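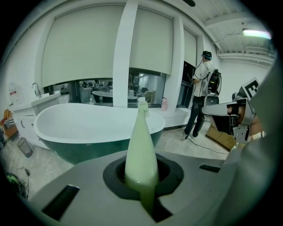

Gallery: The Bathroom Display Room, Maltis House

The Bathroom Display Room is part of the Maltis House training and display suite, which is managed by the Nuttall Centre for Home Studies. It is set out as a domestic bathroom and is used for teaching in household care, room planning and the safe arrangement of fittings. 

The bath

The oval bath is freestanding, with a white interior and a dark green outer shell. It stands on a light tiled floor, and course members are taught to clean the outside of the shell as carefully as the inside. Abrasive powders are not permitted on either surface. The bath is for display and is not connected to the water supply.

The basin area

A white vanity cabinet stands to the left of the bath, with a chrome tap at its basin counter and a grey mesh wastebasket on the floor in front. A small sign is fixed to the wall above. Users are asked to leave the counter clear at the end of each session and to empty the wastebasket before handing back the key.

Windows, blinds and ledge

The room was separated from the adjoining meeting room during the Dreritz refurbishment. Interior windows were kept between the two — a decision that allows groups next door to follow a demonstration without crowding the bathroom itself. Pale roller blinds are fitted to the windows and may be set at different heights. They should be lowered by hand and never pulled from one corner.

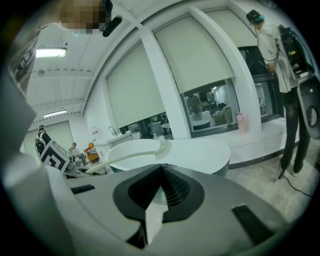 The long white ledge beneath the windows is a convenient place for bottles and other small articles during a session. It is not suitable for heavy items, and nothing should be left on it overnight. Lighting is provided by ceiling fittings, which are controlled from the panel in the corridor.

The meeting room

The adjoining room is furnished with tables and chairs and may be booked separately or together with the display room. Groups of up to 10 may be received in the display room at one time; larger parties should reserve both rooms and divide their members between them. Refreshments may be taken in the meeting room only.

Bookings and access

The suite is open to booked groups on weekdays and, during March, on Saturday mornings. Entry is by the Lallano Street door, where visitors should sign in at reception. Step-free access is available by the same route. Requests to use the display room should quote room number 197 and state whether the meeting room is also required.

Photographs in this gallery may be reproduced in course handbooks and local newsletters, provided that Maltis House is credited. Larger copies for print may be requested from the Nuttall Centre office.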